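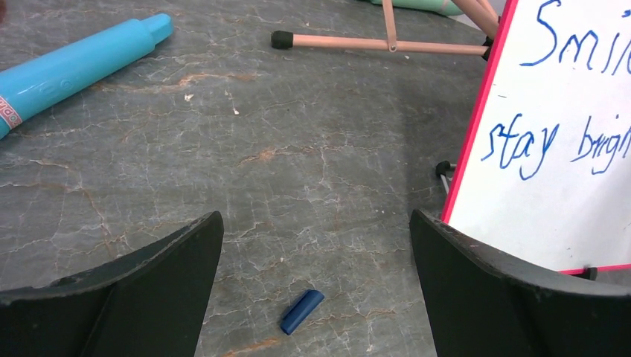 Small things on a stone table: looking after my gripper

20 July 2022

I wanted to write this down already in the spring, but the arm was in pieces then and I did not want to give advice about a machine that did not run. Now it runs again. My setup is a small arm with a two-finger gripper and a camera at the wrist, and I use it at home in Undton for picking up little objects. I call the whole cell Pruno, because a project needs a name on the folder.

The hardest object I have is a short piece of dark blue crayon. It is much smaller than a marker, it is round, and on the gray marble it does not stand out so well as one would hope. When everything else is in order, the crayon still finds the fault in your setup. So it became my test piece. If the gripper can take the crayon, I stop adjusting and go to bed.

What was wrong

In the beginning of July the picks became bad. The fingers closed, the arm went up, and the crayon stayed on the table or jumped to the side. With larger objects I saw no problem at all. I first blamed the camera and lost two evenings with a new calibration, which gave me almost the same values as the old one.

The real reason was mechanical. One finger had a little play where it is screwed to its carrier. You could not see it, but you could feel it when you pushed on the tip with your thumb. When the fingers closed, this one gave way a bit and the tips met at different heights. A marker does not care about this. A crayon piece does.

How I repaired it

I switch off the power and pull the plug before I touch the fingers. My controller holds the position also when the program is stopped, and I have pinched myself once already.

Then I took off both fingers, also the good one. The screws had no thread lock on them any more, only some dry crumbs. I cleaned the holes with a brush, wiped the contact faces with alcohol and let everything dry while I ate dinner. The black surface has some scuffs by now, but I left them alone. They are not on the gripping side, and new fingers from Stamatopoulos need two weeks until they are here.

For putting them back, I set the screws only loosely, closed the gripper on a flat steel strip, 2 mm thick, and tightened them in turns while the strip was held. This way the strip aligns the fingers for me. After that I marked every screw head with a line of paint – if the line is broken next month, I know which screw has moved.

The height above the table

After you remove the fingers, the old height is not valid any more. Mine was wrong by less than a millimeter, but for the crayon this matters. I bring the arm down slowly over a sheet of paper and pull the paper with my hand. When it begins to hold, I go up one small step and save this as the zero.

Please do this with low speed. Marble does not forgive, and the fingers will lose against it. In my first workshop, in Serklow, I had a soft wooden table, and I learned there some habits which I had to give up quickly.

The stone brings also another difficulty. It has white veins and rusty brown streaks, and my detection program likes to take a short streak for an object. I made the minimum size larger, and then it lost the crayon. Finally I let the program look at the color first and the shape after, with the marker and the small whiteboard with "stay bright" on it standing near, because a clean table is too easy and teaches me nothing.

The test

I do 100 picks, with the crayon lying each time in a different direction. Before the repair I had 16 misses. After it I had 8, and most of them were with the crayon pointing straight at one finger, so that it rolled out at closing. This is a question of how the wrist turns and not of the screws, so I leave it for another evening.

What I do now every week

Push on each finger tip by hand, power off.
Look at the paint lines.
Wipe the inner faces of the fingers. Crayon leaves a film, and the film is slippery.
Wipe the camera glass with a dry cloth.
Do the paper check for the height.

The wrist cable is my next job. It makes a small noise when the last joint turns far to the left, and I have ordered a longer one.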